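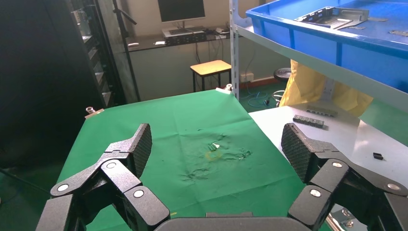 The repair room at Prarkden opens at 7 in the evening, and the woman who runs it has usually been tidying for an hour by then. She'd rather I didn't say how much difference it makes.

Her pride is the green cloth, clamped to the table at its far corners. "It used to wander," she says. "You'd lean across for something and take the whole job with you." Does she iron it? "I own 29 tea towels and I don't iron those either."

Spare metal goes in a big blue plastic bin on the white shelves. The system stops there. "If it's metal and I can't name it, it's in the blue bin. If I can name it, I've probably lost it."

She came here from Estholm 2 years ago, after a long spell in the stores at Kinnunen, where every bracket had a number. "We had 500 labelled drawers," she says. "I could find anything and I was miserable."

The desk by the wall, with its monitor and keyboard, is meant for the stock list. I ask how far she has got.

"I've done the heading," she says, and goes to put the kettle on.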